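Folding laundry, 2,449 times over

The Miten project would like a machine that can fold a baby's clothes. To get one, it first needs people to fold a baby's clothes, over and over, with a pair of black grippers where their fingers would normally be. By the end of June they had done it 2,449 times, and the baby remains theoretical.

The work goes on in a ground-floor room in the Vallejo building, between a photocopier and a door marked Drurken Storage. The clothes come out of the bag crumpled, which took some practice. People who have spent their adult lives smoothing things flat are not naturally good at making a mess on purpose, and for the first week every "random" starting pile looked suspiciously like a shirt waiting to be ironed. There is now a written procedure. You pick the thing up by any edge, let it hang, and drop it from chest height. If it lands neatly you have to do it again.

Then the folding starts. The person holds one gripper in each hand and squeezes to close the jaws, and a camera on the tool records what the jaws are up to. Each try, from drop to finished fold, is saved as one example. The learning system gets the lot and is expected to work out for itself what a sleeve is.

It has some way to go. In the first test, trained on 75 examples, the system moved with great confidence to the middle of a bodysuit, closed on it, lifted it and held it there until somebody pressed stop. The session log lists the result as "partial." A later version, fed 2,000 examples, folded the same bodysuit in half and then folded it in half again, and kept going for as long as there was anything left to halve. The log calls that one "thorough."

Adult clothes were tried early on and dropped. A bath towel is forgiving but dull, and a men's dress shirt took so long that the folders began to bargain over whose turn it was. Baby clothes fit on a small surface and come with everything a folding machine finds upsetting: snaps, cuffs, linings that wander out, labels nearly as big as the pocket. They also stretch, so a garment can be a slightly different shape each time it is put down. The team calls this "variety" in its reports and other things during the sessions.

The current wardrobe runs to 18 pieces, bought secondhand and washed before use. The favorite is a pair of plain leggings, which fold in two moves. The least loved is a hooded towel with ears. It was retired for a while in the spring and brought back when it was pointed out that the machine would have to face it sooner or later.

Surfaces get swapped as well. A system that has only ever seen white cotton on a gray table tends to believe that the table is part of the deal, so the clothes are folded on blankets, on carpet, on a desk and on a printed play mat with rather more going on than anyone would choose to stare at for an afternoon. Success on the mat has been slower to come. One early version made several determined attempts to pick up a flower. 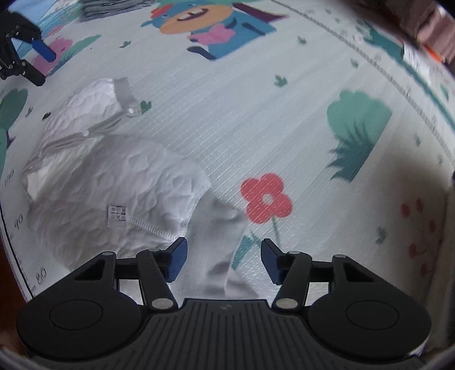

Hullex Handling Group, Miten project

Quilted pieces are a recent addition. They are thick enough to spring back when let go, and the seams don't like being creased anywhere but where they already are. A white quilted one with gray trim and snap buttons has gone into regular use on the mat, and the folders are divided on it. One camp starts with the sleeves. The other starts at the hem and hopes. Both methods go into the collection, on the theory that the system should see how people really fold, including the ones who were never taught.

Bad attempts are kept too, up to a point. A dropped corner that gets picked up again is considered useful, as it shows the machine how to recover. A dropped corner followed by a long pause and a sigh is cut at the pause. The grippers don't record sound, a decision the folders have described as wise.

Sessions run mornings only, after it was noticed that folds made past two o'clock were getting measurably lazier and that the system was learning from those as well. Anyone in the building who can spare an hour is welcome to come and try. No experience is needed, and people with strong views on fitted sheets are asked to save them for the next round, when fitted sheets are on the list.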